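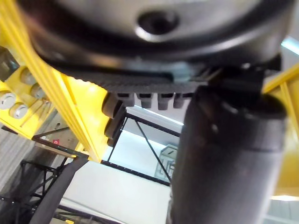 Slide 1. Yellow beam with lengthwise grooves, Florkside parts room.

Search talks and notes
Search

This site uses cookies to remember your settings. Accept | Manage

Small shelves, shared bins
Speaker notes, October storage session

Start when the door is shut. Leave slide 1 up while people find seats. Don't read the title out.

Opening. I look after parts storage at Florkside. We keep soft pads, hard shells, straps and small hardware, and most of it is black. When we did the full stock check last year we had 1,827 pieces on the books and found 1,078 of them where the books said they were. The rest were in the building. They were on the wrong shelf, or in a bin under something else, or on a bench where a person had put them down to answer the phone.

Pause here. Somebody usually asks whether we bought software. Say that we had software already (Cirillo, the same one most of you use) and that it was telling us exactly what we had typed into it.

Slide 2, text only. What we changed first was the shelf color. The old shelves were dark gray and the parts are black or near black. With a low shelf and a light behind you, a black pad on a dark shelf is a shadow. We went to yellow. Clornasow quoted us for white as well, and white would have been cheaper, but it showed every scuff and we would have been wiping it all day.

If asked about cost, give it after the session. The quote is old now.

Slide 3.

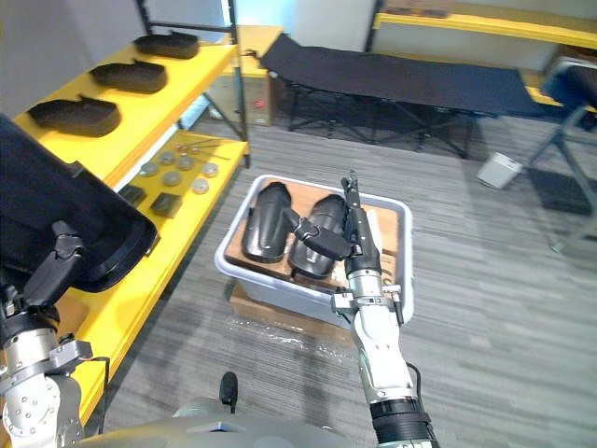
Shelf layout is the part of this talk people write to me about, so go slowly. The rule at Florkside is big flat pieces up top, small hardware below, and one kind of large piece to a row. The upper shelf on this slide follows it: the sole-shaped pieces are in a single diagonal row, and you can tell from across the room what is there. The lower shelf is where we still have work to do. The round metallic discs are lying in a loose group with rods and small tools behind them, and two square black pads sit nearer the front. You can see each thing, which is better than before, but there is no order to it. Small hardware should be in trays. I have said so in writing.

Take one question here if there is one. The usual one is about labels. We label the shelf edge and leave the part alone. Labels on pads peel, and the glue picks up lint.

Slide 4, text only. Bins. Go back to slide 3 if they want to look at one. Points to make:

A bin is for moving parts or for holding them for one job. It is not a second shelf.

Put something flat in the bottom. A board or a box is fine. Curved pads on a bare bin floor slide to one end as soon as you pick the bin up, and then they are stacked whether you wanted that or not. With a flat base they tend to stay side by side.

Long pieces all point the same way. We go with the long side of the pad pointing away from the person packing.

Straps go in last. If a strap goes in first, a pad lands on it, and the next person pulls the strap and brings the pad up with it. We had one job held up for most of a morning over a strap that was sitting under a board the whole time.

Slide 5, text only. Hard shells. These took us longer to sort out than the pads. A glossy shell marks easily, and two shells that touch will rub in transit – not badly, but enough that a customer sends a photo. We tried foam sheets between them for a while. They worked and they took up half the bin. Clikerden, who do our deliveries, suggested packing fewer to a bin and sending more bins. I was against it. We did it anyway and complaints dropped, so I have stopped arguing.

Slide 6.

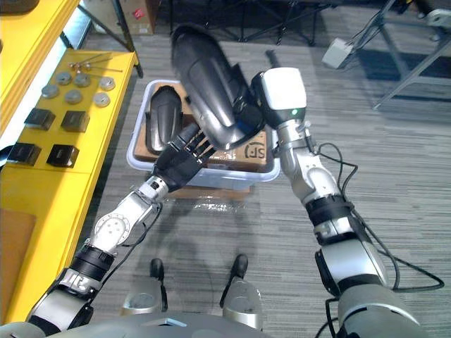

Slide 6. Black shells and the clear bin, cardboard underneath.

Talk about the cardboard for a minute. It fills nearly the whole bin, so the shells end up high, close to the rim. That suits us for short trips across the room, where you want to reach a shell without digging. For anything going out the door it is too high and the box comes out first. Mention clear tape: it is fine on the base, but press the ends down, as a lifted end will stick to whatever is set on it.

Then the bin itself. We prefer the see-through kind for shells. With solid gray bins people lift the contents out to find out what is at the bottom, and half the time it doesn't all go back.

Slide 7, text only. Results. After the shelf change and the bin rules we ran a shorter check on the shell and pad section. 92 percent of pieces were in their place. The ones that weren't were nearly all small hardware, see lower shelf, see trays.

Say what didn't work: color-coded bins (people grabbed the nearest), a sign-out sheet (filled in for two weeks), and a mirror above the top shelf.

Handout is one page, stacked by the door. Leave ten minutes for questions and be out by 4:30, as the room is booked after us.

Share this talk
92 shares | 2 comments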